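Troltcombe workshop, bench PC log
Sunday, March 25, 2018

Goal for the day: get the sim counter to a state where a grasp can be scripted against it before we commit any money to the real gripper mount. Kazuhiro Kudo has the bracket drawings. I have the sim and the wrist view.

Scene file rebuilt from the Stemau branch. The old one had the arm base sunk into the floor, which explained the joint 4 limit warnings on every reset. Base height corrected, warnings gone. Saved as setia_counter, old file kept in the attic folder.

Collision shapes: replaced the full meshes on the small utensils with convex hulls. Physics step is now fast enough to run on the bench PC without the fan going to full. The fork is a poor hull (no gaps between the tines) but we are not picking by the tines. Mug left as a decomposed mesh, otherwise the opening is closed and a finger cannot enter it.

Contact settings: 2 solver substeps was too few, light items crept across the counter with nothing touching them. 4 is fine. 10 made no difference I could measure and slowed everything down. Leave it at 4.

Room view and wrist view, in that order:

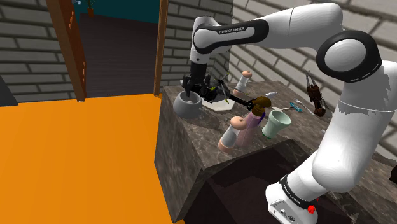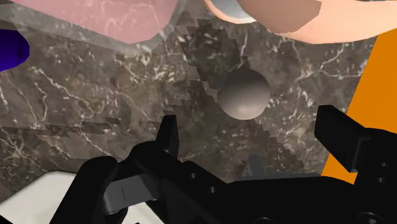 Wrist camera offset is still the value copied from Kazuhiro's drawing. Both fingers need to stay in view when open, so any change to the bracket has to come back here first. Do not edit the offset in the scene file. It is read from the mount config and will be overwritten on load.

Texture problem on the marble: stepped, doubled patches in the wrist view. Suspect two coplanar faces on the counter top fighting in the depth buffer, or the shadow map resolution. Tried so far: raised the near clip plane, no change. Next try is to delete the duplicate top face, if there is one, and render again with shadows off. Cosmetic for scripted grasps, but Kimie Fujimoto wants to run her segmentation on the wrist images and it will matter to her.

Gripper: closing force limit set low for now. Fingers are driven by position with a force cap. With the cap too high the solver pushes the fingers into the object and then throws it. Same behavior with the sphere and the mug, so it is the controller and has nothing to do with the meshes.

Reset script: objects now drop from a small height and settle for 100 steps before the arm is allowed to move. Before this the first frames of every run were useless. Seed is written to the log. Please keep it there, I lost a good part of the morning trying to repeat a layout with no seed.

Ateş cable: the replacement for the real controller box has not come. No effect on the sim work. Kimie has the order number.

Open items
- duplicate face check on counter top
- measure real finger opening with calipers, compare with model
- friction value for the mug is a guess, need a tilt test on the actual mug
- move the mount config into the shared repo
- bracket: Kazuhiro to confirm hole spacing before printing

Bench PC left on, overnight reset test running, log goes to the shared drive. Do not update the graphics driver until it has finished.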